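Grardale, 16 January 2018 – The Lloyd Reading Prize is back for its sixth year, and we're thrilled! Readers in Grardale and Ustberg sent in 611 short stories, up from 105 in our first year.
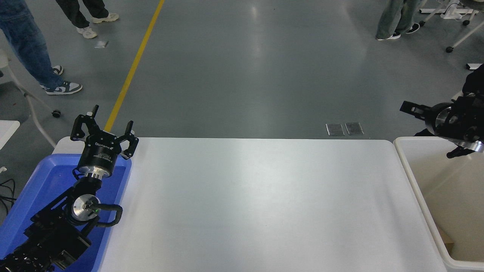

Gwilym Maddocks said the funny stories were the hardest to put down, and he hopes more people try one next time.

Five finalists will read their work aloud this spring – entry is free, and everyone is welcome.

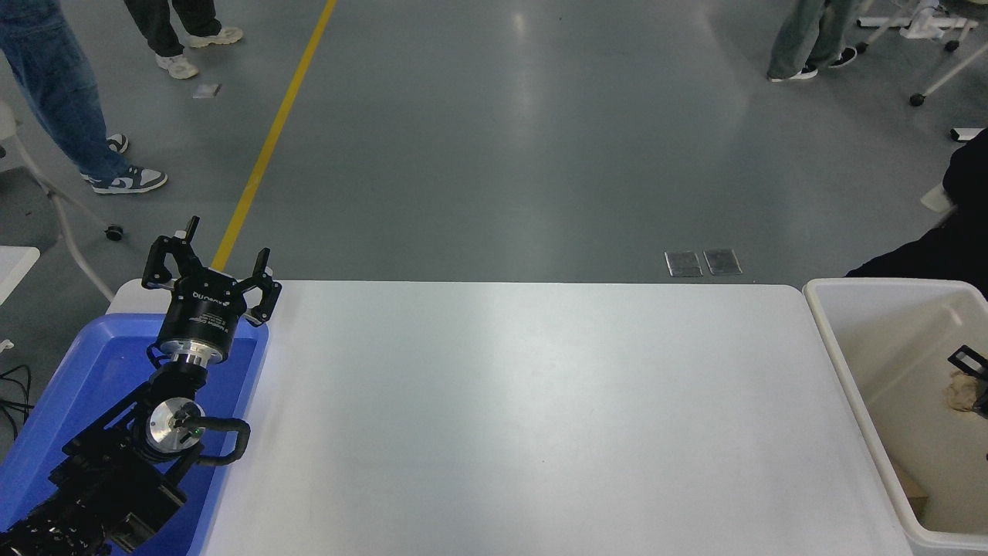

The winning story will be printed by Kandotmont in October. Contact: Haf Parri, Lloyd Reading Prize.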